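Chapter 13
Chores: The Hard Easy Jobs

In 1927 a reader of the Herkotham household weekly asked when she might expect a machine to lay the table and put the dishes away. Nearly a century on, she would still be waiting for most of it! Machines can wash our plates, but getting them into the rack is another matter.

Kitchen work is a wonderful test, full of soft, slippery things that never sit in quite the same place twice. A gripper that can lift a steel bolt 400 times an hour may squash a dumpling on its first go. 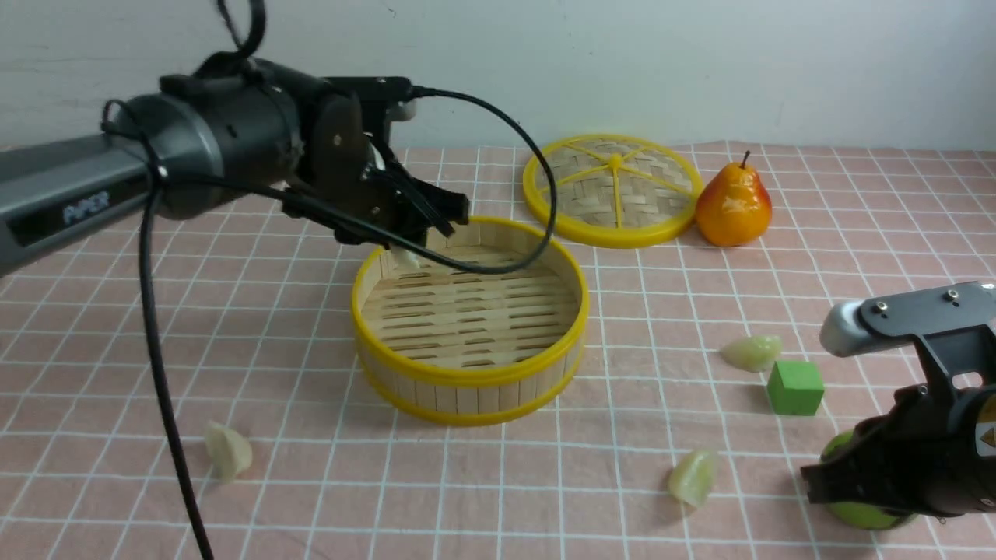
Figure 13.1 A two-fingered gripper over a bamboo steamer, with dumplings on the cloth around it.

So can machines do our chores yet? A few of them, slowly — and the list is growing in exciting ways. We begin with touch, and with Myrtle Crenshaw's work at Moffat on how hard to squeeze. Before reading on, pick up a grape with your eyes shut and notice how much your fingertips tell you.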